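Setting up the Prollora valve cell, or: what am I tuning here?

12/04/2020

I've been asked twice now whether the valve-turning cell is "done". The demo slide from Omidon says a simulated cell is ready as soon as the arm reaches the part. I don't buy it, and after a week of looking after this one I buy it less.

For anyone who missed the last post: one arm with a two-finger gripper, one table, a run of pipe with three handwheels on it, all of it rendered. Pascual Rivadeneira built the layout and I inherited the job of keeping it in order. That means the base position, the camera views, the finger opening and the wheel friction, which is a number somebody at Lendport typed in last July and never defended.

Most of my time went on the approach. The fingers have to come down either side of a wheel without fouling the next one along the pipe, and the close views are where I check that. Pascual's original opening was 8 mm wider than it needed to be. I've brought it in and I'm still not happy.

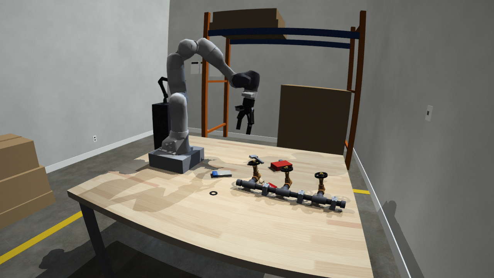

Arm out over the back of the table, valves to the right.
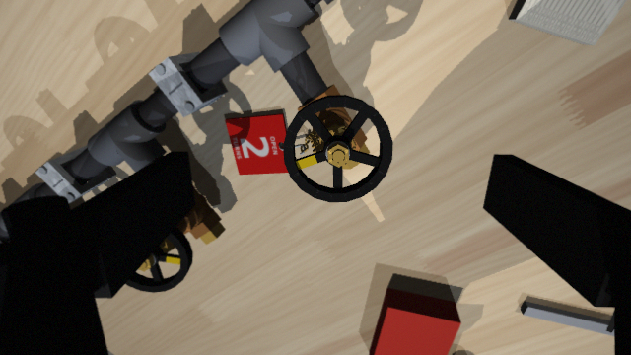
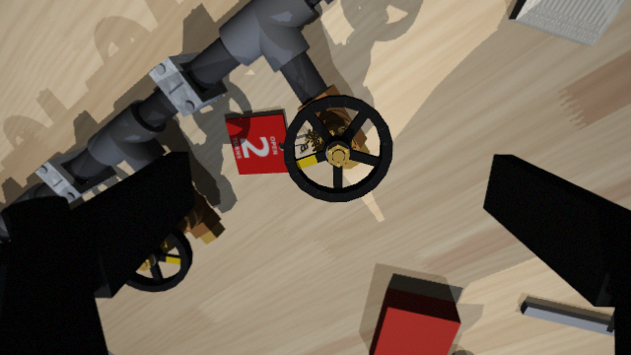
Between the fingers in both close views, with the red "2" tag beside the wheel.

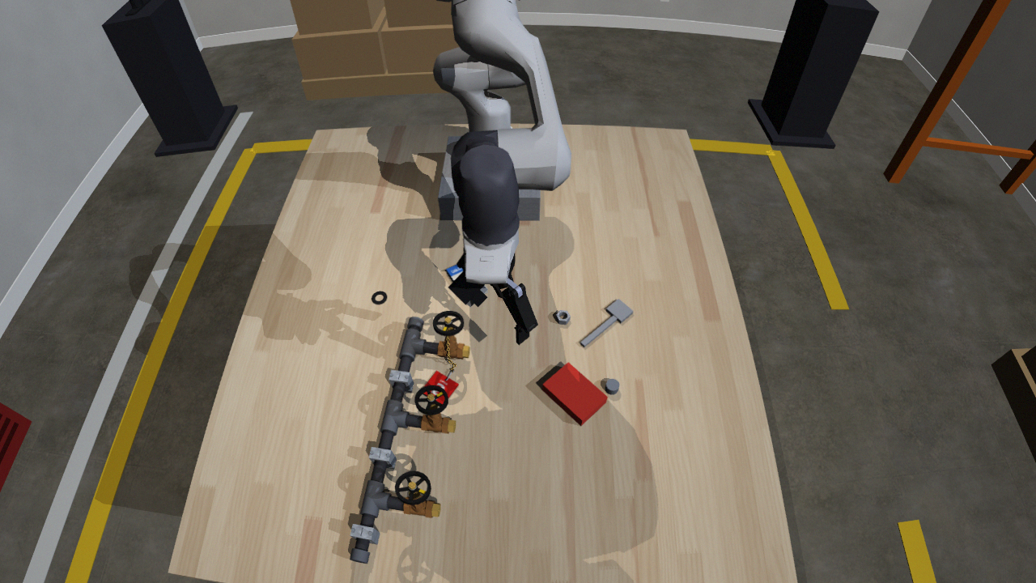
From the other side of the table, gripper open.

What I changed

Base offset first. It was out by 11 mm against the drawing, and every saved pose had been nudged by hand to hide it. I put the base where the drawing says and threw the poses away. Silvana Barbosa was not thrilled, as some of them were hers.

Then the tag. It says OPEN and it says TURNS and it has a 2 on it, and I was told the controller would "use that information". I went looking and the controller does nothing of the sort. The turn count sits in a config file. If you swap the tag for one with a different number, the arm will carry on exactly as before.

What I don't believe yet

The log shows 598 runs with 17 marked as failed. Lovely figure. But a run is marked good if the wheel angle changes enough, and a finger dragging across the rim can do that too. I watched a handful back with Javiera Cisternas and we disagreed on two of them.

So the friction value is next, then a proper check on contact at both fingers. I've asked Lendport where their number came from. No reply so far.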